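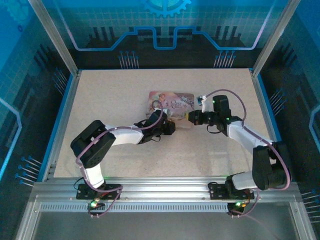 Beige speckled top, printed card near the middle.

Speckled or plain top for laying out small cards?
Work Surfaces & Benches

tabletop_vik
Posted May 7, 2026
I'm replacing the top on my card table and can't settle on a color. I sort and check small printed cards, mostly index and recipe cards from house clearances, plus a run of game cards that Betancur printed for our club. The old top is plain white and I'm sick of it. White cards on a white top disappear, and under the lamp the whole thing glares.
I've been leaning toward a beige with a fine speckle, like the one in the photo. Kurell sells something close to it cut to size, $145 for the piece I need. Before I pay that I'd like to hear from people who have worked on a speckled top for more than an afternoon. Does the pattern get in the way? Does dirt hide in it?
Vikas Sandhu

mossgate
Had one for six years. I like it. Dust and eraser crumbs don't show, so it always looks clean enough. That is also the problem if you care about the cards, as you can put one down on a bit of grit you never saw. I wipe the top before every session now and it's fine.
A fine speckle doesn't bother the eyes. A coarse one does. My sister has the coarse kind in her kitchen and I once spent ages looking for a screw on it.

Ledgerline
I'd say no. Get plain gray. For checking print you want a flat even color behind the card, and any beige will make white card stock look bluer than it is. If you're only sorting by size or set it doesn't matter. If you're looking at yellowing or fading, it does.

mossgate
He said recipe cards. He isn't grading them.

Ledgerline
He said "sort and check." Checking is looking at condition. I had a beige top at the old place in Plistow and misjudged toning on it more than once.

tabletop_vik
Bit of both, to be fair. I look for stains and bent corners. I don't put a grade on anything. Color matters less to me than being able to see the edge of the card.

paperclip_dan
Then beige is good. A white border stands out against it and a dark one does too. What I'd worry about is finish more than color. Small cards on a glossy top stick down flat and you can't get a nail under them. Ask Kurell for the matte. Mine is the Prultness matte and I can slide a card to the edge with one finger.
If you do get stuck with gloss, put a thin felt mat down where you work and leave the rest bare.

Ledgerline
Felt sheds. I would not put old paper on felt.

paperclip_dan
Mine doesn't shed. Been using the same mat since I started.

halfsheet
Can I ask about size? I see a lot of people buy a big rectangular top and then work in a patch the size of a dinner tray. I cut mine down and don't miss the rest. Stacks go on a shelf behind me.

tabletop_vik
I want the room. I keep three piles going - keep, sell, and not sure - and the not sure pile gets spread out. I work in the middle and push things outward. Cards near the edge end up on the floor.

halfsheet
Fair enough. Put a lip on it then. A strip that stands a little proud of the surface stops them.

mossgate
A lip is a pain for your wrists if you sit close. I took mine off the front and left it on the back and sides.

Ledgerline
Agree with mossgate on that one, for once.
Vikas, whatever you pick, get a sample first. Ask for a piece at least 10 inches across. The little chips they send out tell you nothing about how a speckle looks over a whole table. Lay a few of your own cards on it under your own lamp, a white one and an old cream one, and look from where you sit. I think you'll lose the cream one.

tabletop_vik
Good idea. I've written to Kurell and asked for the beige and the gray, both matte. They said the samples ship next week. I'll lay the same cards on each and post what I find.

paperclip_dan
Ask them about the cut edges too while you're at it. Mine came unsealed and I had to do it myself.

tabletop_vik
Will do. Their page doesn't mention edges at all.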